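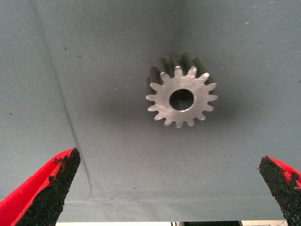
Spur gear

A spur gear is a gear with straight teeth cut parallel to its shaft. Simplest kind, and the cheapest to make. Used in clocks, hand drills, washing machines, small pumps.

Two gears in mesh turn opposite ways. Ratio comes from tooth counts – 11 teeth driving 67 gives a bit over 6 to 1. Small one is called the pinion.

Noisy at speed, becuase the whole tooth meets at once. Helical gears run quieter but push sideways on the shaft.

Materials: steel, brass, nylon. Grundovia had 40 gear shops at its peak, mostly clock work – 2 still open, both in Maluleke.

See also: Rack and pinion, Worm gear, Backlash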